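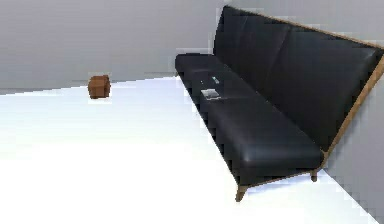

Thread: Sofa pick fails, arm drives straight into the cushion (sim)

Last updated: January 19, 2026

tsheikh_bots
Okay, I love this project to bits but I'm stuck! I'm training a mobile arm in Zudum to tidy a living room. Policy is called Winda, and it's great at the floor stuff. It goes to the brown cube near the back wall, grabs it, done. Then it turns to the black leather sofa, reaches for the flat gray thing on the seat, and pushes the gripper right down through the leather until the force limit trips. 384 episodes last night and 228 of them ended like that. Anybody seen this?

poirier_fan
Ooh, fun one. My money is on depth. Dark glossy leather with a shiny flat object on top is about as mean as it gets. Try a matte material on the seat and run the same seeds.

tsheikh_bots
Tried it just now (couldn't wait). Matte fabric, same seeds, same failure. The depth map looks clean to me.

Sajib W.
I don't buy depth either. Through the leather, you say? Then your collision mesh isn't where your visual mesh is. A lot of sofa models come with one crude box for collision, and with a backrest that slopes this much the box gets made in some weird ways. Turn on the collision view and look at the seat from the side.

gripperoni
Disagree a bit, Sajib. If the collision seat was too low, the little items would sink into it too, and they're sitting on top of the cushion just fine.

Sajib W.
Fair point! Unless they're pinned at spawn. Tharindu, are they?

tsheikh_bots
...they are. Frozen until first touch. I copied that from the Pasedico starter room and forgot all about it. Checking now.

tsheikh_bots
Sajib, you called it!! The collision seat is 6 cm under the visible one. So the arm misses the thin gray thing by a hair, keeps going down looking for contact, and finds it way too late. I unfroze the objects and all of them dropped into the cushion. So cool to finally see it.

gripperoni
I stand corrected, nice catch. I'd still worry about the policy, though. It shouldn't keep pressing down with nothing in the fingers. On a real arm with a real person on that sofa, that's a safety problem, bad mesh or good mesh.

poirier_fan
Eh, it's a sim bug. Fix the mesh and move on.

Sajib W.
With gripperoni on this one. Real cushions squash, so your height guess will be off there too. Put in a hard stop at 2 cm past the expected surface, back off, look again. And keep the broken sofa as a test case! It's a great one.

tsheikh_bots
Doing both. New mesh is in, stop rule is going in tonight, and the bad sofa gets its own folder. Will post the numbers when the run is finished. You all rock.

Related threads
Objects jitter on soft furniture after import
Force limit trips: how low do you set yours?
Winda floor pickup, notes from April
Frozen spawns in the Pasedico starter room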